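Packet snacks on the white table: a gallery

I have never trusted food that comes in red plastic. The colour does a lot of the talking, and the picture on the front does the rest. Still, Iltell gave its snack shelf over to packets like these in July, and enough readers wrote in to praise them that I said I'd look at the packaging properly. No tasting scores on this page - I don't believe in those either.

Red on top of orange
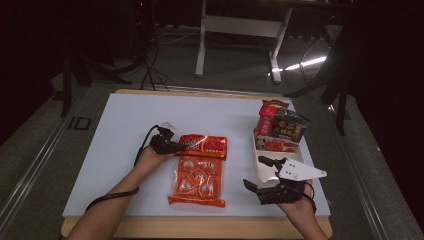 Two packets on the table, the glossy red one lying up against the larger orange one.

The red pouch is all wrinkles and shine, with big characters at one side and reddish food at the other. The small yellowish lettering gets a thin line near the bottom, and I suspect most buyers never reach it. I'd like a maker, just once, to print the small stuff large and the dinner small. A reader in Brurorow tells me the picture is "a fair likeness" of what comes out. Perhaps. I have heard that said of frozen lasagne.

The clear pack and the sachet

My usual complaint is that you can't see what you're paying for, so a clear wrapper ought to please me. It half does. Squarish orange-brown blocks, rather like pressed tofu, sealed tight with the sachet lying partly over them. Then they go and put stickers and round labels across the food, one with a large 0 on it. Nought of what, I couldn't tell you. The sachet has a yellow-bordered window printed on it, filled with red meat or chilli paste, and a printed window is no window at all in my book.

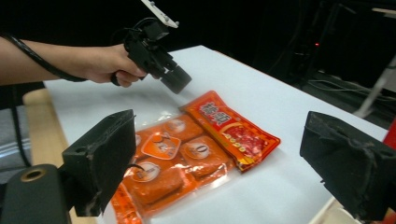

Where to find more

The Pinosell gallery of tinned fish is still up, with 19 pictures and my grumbles about ring pulls. Brøndum crispbreads will follow once I've cleared the shelf. Letters welcome, short ones especially.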